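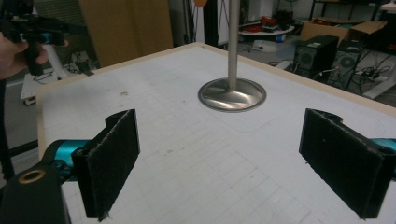 Figure 5.1 A steel pole on a gridded tabletop, with a pair of padded gripper fingers in front of it.

Chapter 5
Grip Faults, or Why It Let Go

The first four chapters dealt with getting a gripper to close on something. Closing is the easy part. A gripper will close on a spoon, a power cord, its own mounting screws or your sleeve with equal enthusiasm. The trouble starts in the seconds that follow, when the thing it closed on is supposed to stay where it is.

Consider the Ornby incident, well known to anyone who has sat through the Tindden safety course. A two-finger gripper on a packing line was rated for 2,000 cycles between pad changes. The pads had been through a good many more than that, and the log said so on every page, in a column that had been hidden to make the printout fit. One morning in November the gripper picked up a steel mixing bowl, reported a secure grasp, and threw the bowl over the guard rail. The controller recorded the cycle as a success. From its point of view the fingers had closed, the motor had met resistance, and the bowl was no longer in the way.

The bowl hit a cart and no one was hurt. The report ran to 106 pages, most of them about the cart.

Three separate faults were found, and we will take them in order in this chapter. The pads had worn smooth. The grasp check looked at motor current alone, so a slipping object and a held one gave much the same reading. And the arm was allowed to swing at full speed as soon as the check passed, with no short test lift first.

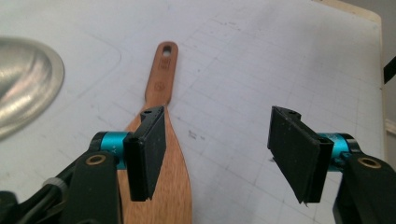 Flat objects bring a trouble of their own. A thin blade lying on a table gives the fingers very little edge to work with, and they may pinch one corner, ride up over it, or press hard on the tabletop and call that a grasp. The Colow test bench was built to catch this last case. In its first run it flagged 152 grasps in which the object being held was the bench.

You will meet the Jakubowski slip test in Section 5.2. It takes a few minutes and needs a weight, a string and some patience. Do it before the exercises - people who skip it tend to come back to it later, carrying a broom.

Before you start, review pad materials (Chapter 3) and stop circuits (Chapter 4). Keep your hands clear of the fingers whenever the motor has power, including when you are quite sure it doesn't.

5.1 Worn Pads

A pad seldom fails all at once. It loses its hold a little at a time, usually on the side that does most of the work, and the first sign is often a part that turns slightly as it is lifted.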